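4.2 头戴视角与手持夹爪的对齐

先说句大实话：这一节本来我只打算写半页。手持夹爪采数据这条路，前面相关工作里已经讲过不少了，我当时觉得把手腕轨迹录下来、丢给策略网络去学就完事了。结果 Surari 数据集做到一半，我发现最耗时间的根本是对齐：头上的相机在动，两只手也在动，三个坐标系各走各的，到头来谁也对不上谁。所以这一节越写越长，请各位多担待。

我们的做法说起来很朴素。操作者两手各握一个夹爪，每个夹爪侧面固定一个带黑白方码的标记块，头部相机负责看。只要某一帧里能解出标记块的位姿，我就能把夹爪尖端换算到头部坐标系，再借助头部自身的里程计换到桌面坐标系。Neema Mrema 写了最早一版解算代码，后来 Shabani Mwakalinga 把角点细化那部分整个重写了一遍（我至今还没完全看懂他的权重函数，不过效果确实好）。
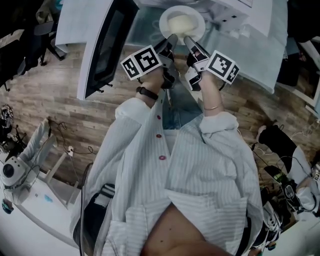

图 4　双手操作时的头部视角：两个夹爪从两侧伸向盘子。

标记块为什么要做成立体的，而不是贴一张平面码？我一开始也贴过平面码，省事嘛！可是人手一转腕，平面码就侧过去了，角点挤成一条线，解出来的姿态会在两个解之间来回跳。换成立体块以后，转到大多数角度都还能露出一个能用的面，跳变少了很多。图 4 里的情形还算友好：两个夹爪的尖端往盘子那边靠拢，各自的标记块都装在侧面，码的图案看得清楚。真正麻烦的是尖端再往中间收的时候，一只夹爪容易挡住另一只的码，而盘子里那种浅黄色、看着软软的圆东西，偏偏又需要两边同时去够。背景也不省心，屏幕、线缆、椅子腿全都会进到视野里，检测器偶尔会把无关的黑白边缘当成候选，所以我在解码之后又加了一道编号校验，不在名单里的一律扔掉。

遮挡的帧怎么办呢？我试过两种办法。第一种是直接丢弃，只留两边都能解出来的片段，干净是干净，可剩下的全是靠近和离开，最关键的接触阶段反而没了，拿这种数据训出来的策略走到物体跟前就开始发呆。第二种是用夹爪里的惯性单元往前推，等标记重新出现时再往回修正，也就是现在论文里用的平滑器，我们内部管它叫 Chege。它把前后两段可见的位姿当作锚点，中间那一截由惯性积分填上，误差按时间摊回去。道理不新鲜，难在时间戳：头部相机和夹爪各有各的时钟，差一点点，快速转腕时的误差就会很难看。

时钟这件事是 Neusa Miranda 解决的。她让操作者在每段录制开头把两个夹爪连续开合几下，再用开合的信号去和画面里尖端的动作做互相关，求出一个固定偏移。我原先想上硬件同步，她说先试试这个，试完我就把硬件方案删了。唯一的缺点是有人会忘记做这个动作，那一段就只能靠手工对，我对过，对得眼睛疼。

数据方面，我们在 Lisanholm 的实验室一共录了 2,062 段双手操作，经过编号校验、时钟对齐和平滑之后，留下 1,567 段进入训练。被剔掉的那些主要有两类，一类是开头没有做开合动作、手工也对不齐的，另一类是遮挡太长、锚点隔得太远的。我没有再去细调遮挡长度的阈值，一直用的是 16 帧，超过就整段不要。Faraji Mfaume 认为这个值偏保守，说放宽一些能多救回不少接触片段。他也许是对的，只是我手上没有对照结果，这里就不替他下结论了。

还有一个问题审稿时大概率会被问到，我先自己交代：人的头会晃，机器人的头不会这样晃。操作者够东西时会低头、前倾，视角跟着手一起走，画面下方还常常带进衣服下摆和袖子。策略如果把这些东西当线索，部署时就要出事。我们的处理是在训练时对画面下缘做随机遮盖，同时把动作全部表示成夹爪尖端的相对位移，不让网络直接读绝对头部姿态。Sabine Schwerdtfeger 建议再把小臂也抠掉，我照着做了一版，可分割一出错，夹爪连同标记块会一起被抠没，反倒添乱，最后没有采用。

对照基线 Tadness 只用手腕相机，没有头部视角，自然也就没有上面这一堆对齐的烦恼。两种方法我们都训练了 2 个随机种子，任务和初始摆放保持一致。我个人的观感是，只看手腕的策略在单手抓取上一点也不吃亏，动作甚至更利落；到了需要两手配合的任务，它就常常出现一只手已经到位、另一只还在旁边找位置的情况。这跟我预想的差不多，手腕相机看不全另一只手嘛。不过种子实在太少，我不想把这点观感说成定论，各任务的分项结果放在附录里，失败的录像也一并附上，想挑毛病的朋友可以从那里看起。

平滑器的具体形式和各项权重的取值，见下一节。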